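# Bare concrete overhead needs absorbing walls

Most complaints about office acoustics are filed as complaints about people. Someone talks too loudly on calls, or someone types too hard. The remedy proposed is usually a memo. My position is that the memo should come last, and that in any room with an exposed concrete ceiling the first money should go to the walls.

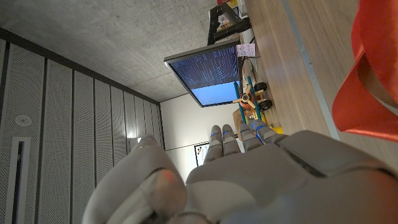 Concrete reflects nearly all of the speech energy that reaches it. A suspended tile ceiling absorbs a good part of that energy, and for decades it did the job without anyone having to think about it. When the tiles came down for reasons of style, the absorption went with them, and in many fit-outs nothing was put back. The desks, the monitors and the painted plaster that remain contribute almost nothing in the speech range. A carpet helps above 2000 Hz and does little below it.

There are two usual replacements. One is to hang baffles or rafts from the slab. The other is to line a wall with perforated panels. I prefer the second for small and medium rooms, and I will set out the case as plainly as I can.

A perforated panel works as a resonant absorber. Sound enters the holes, the air in each hole moves against the air in the cavity behind, and a layer of fleece or mineral wool turns part of that motion into heat. Hole diameter, hole spacing, panel thickness and cavity depth set the frequency at which the panel does the most work. A shallow cavity favors the upper range. A deeper one pulls the peak down to where voices carry most of their power. The specification should therefore begin with cavity depth, and it almost never does. It begins with color.

Lakshmi Devadiga, who reviewed a draft of this essay, objects that wall panels take floor area and ceiling baffles don't. She is correct. A deep cavity along one long wall costs a strip of floor that the tenant is paying for. My answer is that the strip is worth buying. A wall panel stands at the height of the mouth and the ear. It also breaks up the path between two parallel hard walls, where flutter echo starts. A raft overhead leaves that path alone.

Her second objection is harder to meet. Walls are wanted for other things: shelves, whiteboards, pictures, switches, lights. Each of these either covers perforation or requires a cutout. A cutout for a small fixture is harmless. A whiteboard the width of three panels is a different matter, as it removes those three panels from the calculation. In a meeting room we lined in February with the Grimura system, the client mounted two boards on the treated side within a week of handover, and the measured result moved halfway back to where it had started. I now ask for a drawing of everything that will hang on every wall before I quote. Leave one wall plain and put the framed pictures and boards there.

The joints deserve more attention than they get. I prefer a narrow open gap between tall panels to a butt joint. The gap hides small errors in plumb, allows for movement, and lets one panel be lifted out for wiring without disturbing its neighbors. Iman Kettani's crew sets the gaps with a steel spacer and checks every third panel against a laser. The work is slow — a long wall can take two extra days — and I have stopped arguing about it. An uneven dark line between two light panels can be seen from the door.

Paint is the most common way to ruin the installation. The fleece behind a perforated panel has to stay open to air. One coat applied by roller can bridge the smaller holes, and a sprayed coat can clog the fleece. The panel then looks fresh and performs like drywall. If the color must change, replace the panel or have it refinished off the wall, with the backing removed.

On cost, the last two quotes I compared were for the same room. The ceiling rafts came to 3000 per bay with lift hire included. The wall lining came to 1285 per bay, plus 444 for extra framing where the cavity was deepened. One room proves very little, and a higher slab or a wall full of doors would change the figures. They do show that the wall option shouldn't be dismissed as the expensive one, and that is how it tends to be treated in the first budget meeting.

I have nothing against bare concrete. It is durable, it hides no leaks, and its mottled surface ages better than stained tile. I would keep it in most of the rooms I am asked to look at. The absorption it displaced should be written into the same budget line as the removal of the old ceiling, before the desks are ordered.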